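Maintenance of Small Work Cells
Handout 2: Looking after the hand-held gripper pair
Notes: Harriet Kowalczyk

Read the Plirel setup sheet before the session, but read it with a pencil. It claims the pair will hold its calibration for 2,000 cycles. I have the log from our own pair and the first drift worth writing down is at 1,607. One log proves very little, so keep yours and we will compare.

Order of work

Wipe the marker cubes first. A dry cloth will do. The sheet recommends a cleaning fluid which I have never seen improve anything, and Faisal Kakakhel had one print go dull after using it in August.

Check the fingers next. Open them fully, let them close, and watch whether both sides arrive together. If one lags, look at the pivot before you blame the software. People love to blame the software.

Then the cable. Follow it by hand from the gripper down to the floor and feel for kinks. Leave slack at the table edge – a cable that pulls at the wrist will show up later as a tracking fault and cost you an afternoon.

Indicator lights. The sheet says green means ready. I would say green means there is power, and you should still do the short test: pick up and put down the same cup, 100 times if you can bear it.

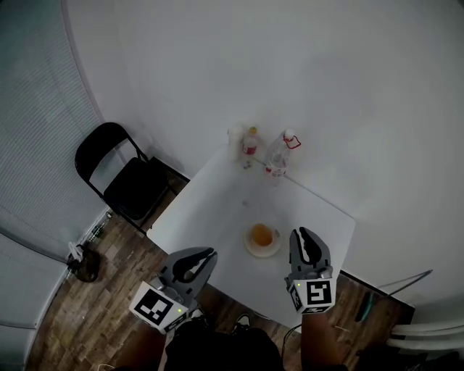 Tomás Bettencourt thinks the short test is too easy, and I half agree. A saucer is harder than a cup, being thin at the rim, and a bottle tells you more about grip than either. Choose one and stick to it, or your numbers will mean nothing next to anyone else's.

For next time: bring your log, including the bad runs. Write down which gripper was left and which was right.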